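**Ticket 737 – Lid on the domed food container won't stay seated**
Status: open, waiting on customer
Product line: Mellimis food storage
Opened by: Diswood kitchen store, customer desk

**First message**

Hello, and thank you in advance for your patience with me, as I do tend to go on a bit! I bought one of your white plastic containers with the tall rounded lid at the Diswood store in July, and I have been very fond of it. It holds a whole loaf of my oat bread with room to spare. For the last couple of weeks, though, the lid hasn't wanted to sit down along the back. I press the front and the back comes up, then I press the back and one of the corners lifts. The bread is going stale a day sooner than it used to, and my husband has started wrapping it in a towel inside the container, which seems a shame.

I have washed it by hand every time except once, when it went through the dishwasher at a friend's house. I hope that wasn't the end of it.

**Reply from Flitivley support**

Thank you so much for such a thorough note – it really does help us, and the oat bread sounds lovely. Please don't worry about the one dishwasher trip just yet. We'd like to try the simple things first.

Set the base on a table you know to be level, with a long side toward you, and take any towel or liner out of it. Then lay the lid on top without pressing at all and look along the rim from the side.
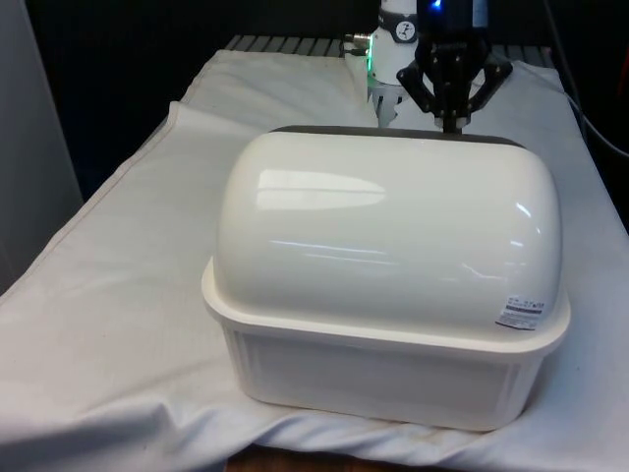 What you want is for the flange to overhang the base evenly all the way around. If one corner rides high, lift the lid off, turn it end for end, and set it down again. Quite a few of these go back on the wrong way after washing, and they do feel almost right, so it's an easy one to miss.

If it still lifts, fill the sink with warm tap water (warm, please, never boiling), rest the lid in it for 20 minutes, dry it well, and put it on the base overnight with a couple of heavy cookbooks beside it on the flange, never on top of the dome.

**Customer update, 6 p.m.**

Well, I turned it around and three corners are down beautifully! The back left still lifts a little. I'll do the warm water tonight, once the supper dishes are out of the sink.

**Support note**

Wonderful news about the three corners. If the fourth is still up after the soak, send us the small print from the sticker on the lid and we'll ask the Jaber warehouse to mail you a new one. The base can stay with you. Leaving this open until we hear back.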